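28. Juli 2026

Testtag mit dem Greiferpaket von Astia. Die Leihstellung läuft noch bis in den August, danach muss eine Empfehlung vorliegen. Im Karton: der Parallelgreifer, zwei Fingersätze, die Handgelenkkamera samt Halter, ein Kabelsatz und eine Kurzanleitung, in der die Pinbelegung des Steckers spiegelverkehrt abgedruckt ist. Der Fehler hat mich den Vormittag gekostet. Laut Ga-eun ist er bei Astia bekannt, ein Korrekturblatt lag trotzdem nicht bei.

Montage am Flansch ohne Befund, Schrauben nach Tabelle angezogen, Nullpunkt gesetzt. Danach die Keilfinger. Die Innenflächen sind graublau abgesetzt und laufen zur Spitze hin zusammen. Für kleine, unregelmäßige Teile ist die schmale Spitze brauchbar, für alles Flache bleibt wenig Auflage.
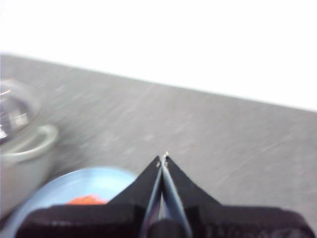

Arbeitsgruppe Greiftechnik · Prüfstand Küche

Die Handgelenkkamera sitzt so, dass die Fingerbasis den unteren Bildbereich fast in voller Breite belegt. Was direkt davor auf der Arbeitsplatte liegt, wird zum Teil verdeckt, beim Teller war das deutlich. Bei Bewegung verwischt die linke Bildhälfte, die Fingerspitzen bleiben dagegen einigermaßen scharf. Die weiße Wand brennt aus. Belichtungsautomatik deshalb abgeschaltet und Festwert eingetragen; ob der auch bei Abendlicht trägt, ist offen. Ein steilerer Halter würde helfen. Rirker hat einen im Programm, der auf das Lochbild passen soll. Angefragt, Antwort steht aus.

Software: Gevari in der Fassung, die Astia mitliefert. Der Einrichtungsassistent verlangt 15 Referenzposen und bricht ohne Meldung ab, wenn eine davon zu nah an der Achsgrenze liegt. Beim dritten Anlauf durchgekommen. Die Kalibrierung wird lokal gespeichert, das ist gut gelöst. Schlecht gelöst ist die Greifkraft: Sie wird in Prozent angegeben, eine Umrechnung in Newton fehlt im Handbuch. Ich habe für den Kürbis 60 Prozent eingetragen und notiere das als Startwert, mehr ist es nicht. Für Vergleiche mit dem alten Greifer von Shin nützt mir eine Prozentzahl nichts, der rechnet in Newton.

Aufbau für den Nachmittag wie in der Prüfliste: Multikocher, rechts daneben der blaue Teller, darauf der orange Kürbis als Greifobjekt. Der Kürbis hat Längsrippen und einen gebogenen grünen Stiel. Ich will ihn einmal am Körper und einmal am Stiel anfahren lassen, beides von oben. Am Stiel rechne ich mit Versatz, da die Krümmung die Mitte verschiebt. Der Kocher ist als Hindernis im Modell eingetragen, mit einem Sicherheitsabstand, den Gevari leider nur global zulässt. Für den Glasdeckel hätte ich gern einen größeren Wert als für den Wandbereich.

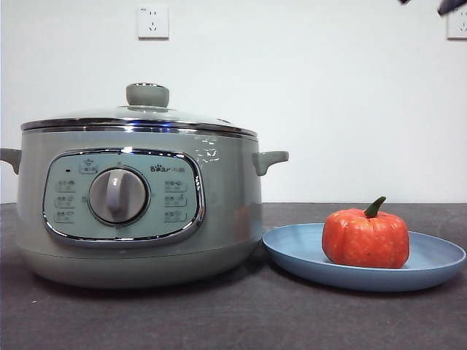
Lässt sich das Paket ohne die mitgelieferte Software betreiben?
Der Greifer selbst nimmt Befehle auch über die serielle Schnittstelle an, die Kalibrierung der Kamera setzt jedoch Gevari voraus.

Den Drehknopf am Kocher habe ich mir für die zweite Runde vorgemerkt. Der erhabene Steg quer über den Knopf müsste zwischen die Keilfinger passen, der Chromrahmen um das Bedienfeld könnte der Bilderkennung mit seinen Reflexen Schwierigkeiten machen. Vorher muss geklärt werden, ob die Finger seitlich belastet werden dürfen. Im Datenblatt steht dazu nichts. Ga-eun fragt nach.

Wartungsvertrag: Astia bietet 2 Stufen an. Die kleine umfasst Ersatzfinger und telefonische Hilfe, die große zusätzlich Austausch innerhalb von 3 Werktagen. Der Aufpreis ist für einen einzelnen Prüfstand schwer zu vertreten. Ich neige zur kleinen Stufe und einem Satz Finger auf Vorrat.

Offen: Steckerbelegung schriftlich reklamieren, Halter von Rirker, Umrechnung der Greifkraft, Seitenlast. Kabel am Handgelenk neu verlegen, es scheuert am Gehäuse.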